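## 4. Automation in the Clilville staff kitchen

The second site was the staff kitchen at Clilville, a residential care facility where kitchen workers prepare and reheat meals across three shifts. Management had agreed to a trial of Binditz, a system that takes over part of the reheating and counter work. Before any equipment was installed, the tasks were laid out in simulation and shown to the workers, who were asked to comment on the order of the steps and on which of them they would hand over.

We collected 561 written comments between the first briefing in May and the end of the trial. Most dealt with small matters: who moves a bottle that stands in front of the microwave door, who sets the dials, who is called when a step fails. Workers treated these as part of the job, although none of them appears in the written job descriptions. The simulated counter used in the briefings is shown in Figure 2.

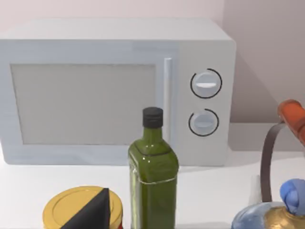
**Figure 2.** Simulated counter for the reheating task, with a white microwave oven, a green bottle in front of the door, and other kitchen items nearby.

Falletti objected to the way the briefings divided the work, and said that a person who only steps in when the machine stops will lose the feel for the shift and be blamed for every delay. Rizk disagreed in part, pointing out that reheating was the task most often interrupted by calls from the dining room, and that handing it over would let one worker stay with the residents at mealtimes.

Both points came up again in the interviews. Of the workers who returned the closing questionnaire, 78 percent said they would give up the reheating work. Far fewer wanted to give up plating, which they described as the step where they check a meal against the resident's needs. Several asked for a written rule on who may stop the system – a question the original plan had left to the shift lead.

The schedule changed as well. The overlap between shifts was extended to 20 minutes so that open faults could be passed on in person. Workers on the late shift saw this as extra unpaid attention at first, and the time was later added to their paid hours. We return to the question of fault reporting in Section 5, where the kitchen is compared with the laundry.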